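Skulville dropped the second game of the series 6-4 and I have been chewing on the seventh inning since I got home, so I am going to write it down and be done with it.

Sille Kárason started and she was good. She had 79 pitches through six, two walks, and most of the contact off her was on the ground. The Kragh lineup had seen her in April and got nothing, and for most of the night it looked like the same game over again. Skulville was up 4-2. Then the bottom of the order came up in the seventh and the manager went to the bullpen.

I don't mind the idea of pulling her. The first two hitters she would have faced had both squared her up in the fifth, one for a double off the wall in left and one for a line drive that the second baseman had to jump for. What I mind is who came in. Hafþór Nørgaard had pitched the night before and the night before that. He is a sinker pitcher, and when he is tired the sinker stays flat and up around the belt. Anyone who has watched this team for a month knows it.

He walked the first man on five pitches. The next one bunted him over, which I thought was a gift, and then came a single to right and a single to center. 4-3, runners at the corners. There was a mound visit that lasted long enough for me to go through half a bag of peanuts. The next pitch was a sinker that did not sink, and it went into the gap in right center. Both runners scored. The sixth run came in on a throw to third that got past everybody and rolled to the fence by the visitors' dugout.

So four runs in the inning, and I would put one of them on the defense.

The lefty warmed up twice and never got in. He has not given up a run at home all season. If he isn't available he shouldn't be throwing, and if he is available I would like to have seen him against the top of the order, where Kragh had two left-handed bats in a row.

Skulville had a chance in the ninth. Leadoff single, then a fly ball to the track, then a grounder up the middle that should have put two on. Their shortstop got to it and started the double play. Good play. I had my keys in my hand before the throw got to first.

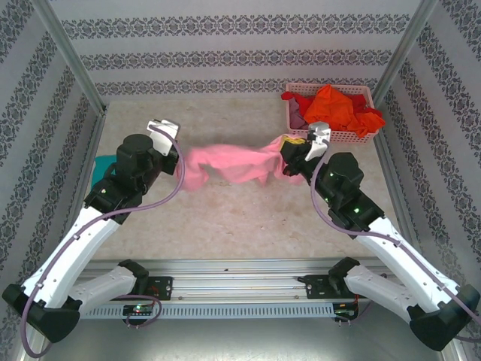
3 min read

A few other things from the night.

The new catcher has a better arm than I expected. He threw out a runner in the third by a step and a half, from his knees. He still stabs at the low pitch, and it cost Kárason a strike or two early on.

Batting the center fielder ninth is working. He was on base three times and scored twice. I would leave him there.

The scoreboard at Fetora Park showed the wrong count for most of the fourth inning again. The row behind me was arguing about whether a ball was strike two or strike three, and they both turned out to be wrong.

I took the back road home past Zivbridge to miss the parking lot traffic and it saved me nothing. There is one more game in the series. I have the same seat, and I'm bringing a jacket this time.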